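Ginholm Opens Its Table: Community Sorting Room Welcomes Neighbors This Summer

GINHOLM, 1 July 2023 — After a busy spring of painting, sweeping and hauling in more furniture than anyone thought would fit through the door, the Besen Sorting Room is ready to welcome its neighbors for a full summer of tidying, swapping and finding new homes for the small things that pile up in every household. Doors are open to all, and there is no charge to come in, bring a bag and stay as long as you like.

The idea is a simple one, and it started with the kind of drawer everybody has. Nataša Georgiou, who founded the Sorting Room after moving her family into a smaller apartment, found herself with box after box of odds and ends that were too good to throw away and too mixed up to give to anyone. "I had shoes in with the bowls and key rings in with the dish towels," she said. "I just wanted a big, clear table and a bit of company while I went through it all, and when I mentioned this to a few friends they wanted the very same thing."

The big, clear table has been at the heart of the room ever since. Visitors are invited to line their things up along the back, where they can be seen properly, and to keep the front half free for working. Shoes, dishes, toys, cloths and little bottles all go up together at first, and the sorting happens from there, one item at a time, with a basket close by for whatever has been decided on. 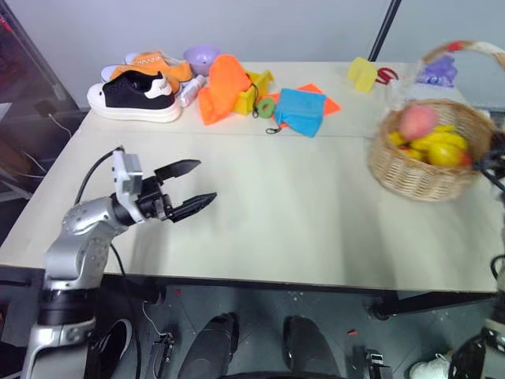 Shoes, a small lavender bowl and an orange cloth share the back of the table at the Besen Sorting Room.

"People come in a little embarrassed about what they're carrying, and then they see what everybody else has brought and they relax," said Ottar Hedlund, who looks after the room during opening hours and is known for making a very strong pot of coffee. "A single afternoon might bring us sneakers, a toy, somebody's old key ring and a cloth from the back of a cupboard. We love all of it, and we are never in a hurry."

A trial season in May brought in 138 visitors and saw 1,000 items sorted, of which a good many went straight home again with someone new. Shoes were the most popular category by a wide margin, followed by kitchen things and toys. Encouraged by that response, the Sorting Room has now added 66 storage baskets, a longer shelf for children's things and a second set of hooks by the door for coats and bags.

The summer program also includes a series of relaxed evening sessions led by Dong-hyun Jang, who will share his own methods for deciding what to keep, what to mend and what to pass along. Topics will include caring for canvas shoes, storing small toys so that the pieces stay together, and folding cloths and towels to fit a shallow shelf. Each session has room for a dozen guests, and those who bring a problem box from home are especially welcome.

"It really is a pleasure to see a table go from crowded to clear," Georgiou added. "We hope a lot of new faces will come and do it with us — and please do bring the box you've been avoiding!"

Visitors should bring clean items only, and are asked to leave large furniture and electrical goods at home. Tea and coffee are provided.

Media contact: Kwaku Ansah, Besen Sorting Room, Ginholm

Recent news
Besen Sorting Room Thanks Its May Visitors
Kjærgaard Donates Shelving for Children's Corner
Bendik Kvam to Lead Shoe Repair Evening
Womex Toy Swap Returns to Ginholm

© 2023 Besen Sorting Room. All rights reserved. | Contact | Back to top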